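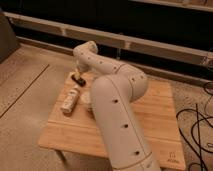 Reading Old Recipes, Handout 3: What the cook didn't write down

Okay, so last time we got stuck on the Preltgate notebook, and I promised I'd put my notes up before you try the next one at home. These are pretty much what I say in class, minus the coughing.

The big thing to get used to is that a household recipe book was never meant for you. It was meant for the person who wrote it, or a daughter or a kitchen maid who had already watched the dish being made a dozen times! So the seed cake on page 9 gives you flour, butter, eggs and "the usual seeds", and then it just says "bake till done". I love that line. I also burned my first try at it.

When I read a page like this I go through it twice. The first time I only copy out the words, with the bad spelling left in (please leave the bad spelling in, it tells you how people talked). The second time I go looking for gaps. Is there an oven heat? A pan size? Does the sugar show up in the list and then never get used? Put a question mark in the margin every time, and don't fill anything in yet.

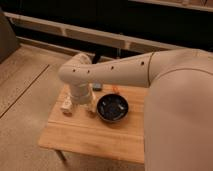 Page last changed: August, 4:15 pm

Measures

Cups and spoons are where most of you lost points on the last worksheet. A "teacup" in the Preltgate book is smaller than the measuring cup in your drawer, and a "coffee cup" is something else again. The Stostelthorpe book uses both on one page, sometimes for the same pudding, and I still don't know if she meant two different cups or just grabbed whatever was clean.

"Butter the size of an egg" is easier than it looks. Take an egg out of the fridge, set it next to the butter, cut. Vilgot Midtbø tried this for his project last term with small eggs and then with extra large ones, and his two batches of biscuits came out so different that we passed them around the room and argued for the rest of the hour – best class of the term, if you ask me.

Hands and pages

Watch for a change in handwriting. The Wojcik book has 3 hands in it, and the last writer goes back and crosses out other people's sugar. Food stains are worth noting too. A clean page might be a recipe somebody copied from a neighbor and never made.

For next time

Pick one recipe from the Plemiscombe packet, under 100 words long. Copy it out, mark your gaps, and then write your own version that a stranger could cook from. If you do cook it, bring some in – and label the nuts, please.

The packet is in the tray by my office door. Take one, and put the paper clip back on the rest.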